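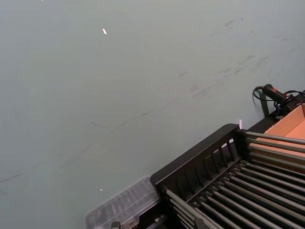
Why did the sorting arm at the Clummont parts depot stop in the middle of a shift in March?

A cable running to the arm's gripper had worn through its outer jacket, and the signal that tells the controller whether the gripper is open or closed became unreliable. The controller treated the loss of that signal as a fault and brought the arm to a halt. One carton had already been released early and fell to the floor inside the guarded area. No employee was injured.

Clummont, March. The regional parts depot has returned its robotic sorting cell to limited service following an internal review of a fault that took the equipment out of operation for 3 days. The findings were released to staff on Sunday and are summarized in this notice for customers and contractors.

The cell, supplied by Flerkitell and installed as part of the Tennant line upgrade, moves small cartons between the receiving benches and the outbound conveyor. It handles spare parts in light packaging and works alongside two manual packing stations, which remained open throughout the stoppage.

According to the review, the first sign of trouble was recorded shortly after 7 in the morning, when the controller logged a brief interruption in the gripper signal. The interruption cleared by itself and the arm continued to work. Similar entries appeared in the log over the next several hours. A total of 51 such entries had been stored by the time the arm stopped. None of them was long enough to trigger an alarm under the settings in use that day.

The fault became apparent when the gripper opened while the arm was still moving toward the conveyor. The carton it was carrying dropped inside the guard fence. On its next movement the arm lost the signal entirely, and the controller carried out a protective stop. The shift supervisor then isolated the cell at the main switch, placed a lock on it, and reported the event to the site safety office.

Inspection by the maintenance department found that the cable had been rubbing against a metal bracket close to the wrist joint. The bracket had been moved during a routine adjustment in the winter, and the cable had not been rerouted to match its new position. The arm had completed 938 hours of operation between that adjustment and the failure. The review describes the wear as gradual and states that it would have been visible during a close inspection of the wrist. The inspection sheet then in use did not ask for one.

The safety office also considered whether any person could have been exposed to harm. The guard fence was closed and the gate interlock was tested after the event and found to be in working order. The carton weighed little and came to rest within the fenced area. The office has nevertheless classed the event as an uncontrolled release of a load, the category that requires a written review and the approval of the site manager before equipment may be restarted.

Flerkitell sent a service technician to the depot on the second day of the stoppage. The technician replaced the cable, fitted a longer protective sleeve and returned the bracket to its original position. The damaged cable has been kept by the safety office. In a written reply to the depot, the supplier confirmed that its handbook calls for the cable path to be checked whenever a bracket is moved, and agreed to place that instruction on the same page as the bracket adjustment procedure. At present the two appear in separate chapters.

The depot has adopted the following measures:

The wrist cable will be inspected by hand at the start of every week, and the result will be entered in the cell logbook.

Repeated signal interruptions within a single shift will now raise an alarm at the supervisor's desk, including those that clear by themselves.

Any work on brackets, clamps or cable ties must be signed off by a second member of the maintenance department before the lock is removed.

The arm will run at reduced speed until the new settings have been reviewed with the supplier.

Staff are reminded that the guard gate must not be opened to recover a dropped carton while the cell is in automatic mode. The correct procedure is to request a stop at the panel, wait for the green lamp, isolate the cell and apply a personal lock. This applies to contractors and agency workers as well as to permanent employees. Copies of the procedure are available at both packing stations and in the maintenance office.

The review makes a further point about shift handover. The early signal entries were visible on the maintenance screen, but the overnight crew had been told that entries of this kind were a known display problem left over from an earlier software update. That problem had been corrected some time before, and the verbal instruction to disregard the entries had never been withdrawn. Standing instructions of this type must now be written on the handover sheet with an end date, and any that are not renewed will lapse.

Deliveries were affected to a modest degree. Orders that would normally pass through the cell were packed by hand, and a portion of the outbound work was transferred to the Grevska warehouse. Customers whose orders were transferred have been notified separately. Orders placed after the restart are being processed at Clummont in the usual way, although collection times may be later than normal while the arm operates at reduced speed. Customers collecting in person are asked to check with the front desk before making the trip.

The contents of the dropped carton were withdrawn from stock and will not be sold. Cartons handled by the arm earlier in the same shift were opened and checked before dispatch, and no damage was found.

A second arm of the same model is in use at Grevska. It was inspected as a precaution and its cable was found to be sound. The bracket on that unit had not been adjusted since installation. The Grevska site will follow the new inspection schedule and has received a copy of the review.

A decision on returning the Clummont cell to full speed will be taken by the site manager once the alarm settings have been confirmed in writing by Flerkitell. The depot will post a further notice when that decision has been made. Employees who wish to read the complete review may request it from the safety office during day shift hours. Questions from customers about individual orders should be directed to the Clummont front desk.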